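4 min read

The year I stopped tidying

I used to tidy every night. Cushions, shoes, the lot! Then in April I moved into a flat in Jirnside with 36 boxes and no shelves, and something in me just gave up (my mum blames the stairs).

My neighbour Tanveer Yousafzai came round with a lasagne and looked at the pile by the door. "Pick 11 things you'd miss," he said, "and leave the rest till they annoy you." So I did. The kettle was first, obviously, then my gran's awful blue lamp.

Months on, I still have nine sealed boxes and I couldn't tell you what's in them. I do keep buying more crates, mind you – I can't walk past one.

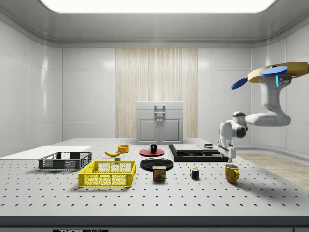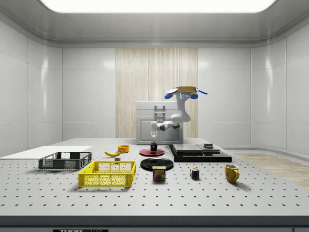 Crates, cupboards and a very big table

What I really want now is one huge table where everything can sit out in plain view. Tanveer says I'd fill it in a week, and I would, happily.

Related
A weekend in Obura
Erick Were on cooking for one
Why I sold my sofa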